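The Small Things We Use at Work: Gallery from the Stenthorpe Office

Monday, October 17, 2022

Welcome to our gallery page. Since June the members of our office club collect the small things which people use at a desk and do not think about very much. The idea came from Benedetta Villa, when she moved to the new room on the second floor and had to decide what goes with her and what goes to the charity shop. She kept nearly everything, and so we had a collection.

Our list has now 263 objects. On this page we show only one picture, but I have put also the notes on the other things, because some visitors have asked for them. The other pictures will come when Senthil Unnithan has finished to sort them.

Notes on the collection

The hole punch. It was given by Amedeo Lo Presti, who had it from his first employer. It makes 2 holes and it is very heavy. The paper guide is a little bent, so you must look carefully that the sheet is straight before you press.

The letter trays. We have four of them, all from the same delivery. They can stand one above the other, but the highest one is not stable if you fill it with catalogues. Fulvio Sorrentino uses his for unpaid invoices only and he does not allow anybody to put other papers there.

The date stamp. It still works well, but the years on the band finish in 2019. We keep it for the sound it makes.

The box of paper clips. On the lid is written 2,000. Saodah Goh wanted to know if this is correct and she counted them during two lunch breaks. There were 1,154 left. The rest is probably in the drawers of all of us.

The pencil sharpener with a handle. It must be fixed to the edge of a table, and our new tables are too thick for it. For this reason it lives on the windowsill. If somebody has an old table at home, please write to us.

The picture

The stapler is one of my favourites in the collection. I like a stapler which is small enough to lie in a drawer, and I like a strong colour, because I find it quickly when the desk is full of paper.
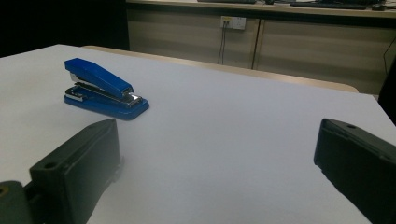 Compact desk stapler, closed, in glossy royal blue with shiny metal parts between the arm and the base.

If you use a stapler every day, please take out the old staples before you put in a new strip of another make. The sizes are not always the same, also when the boxes look similar, and then it blocks. To open a blocked one, use a wooden stick and not your fingernail. I have learned this in the hard way.

Would you like to add something?

We are still looking for a tape dispenser with a heavy foot and for a desk lamp with a clamp. You can leave the object at the reception in Stenthorpe, in an envelope or a bag with your name. Please write also two or three sentences about where you used it. We will return everything which we cannot keep.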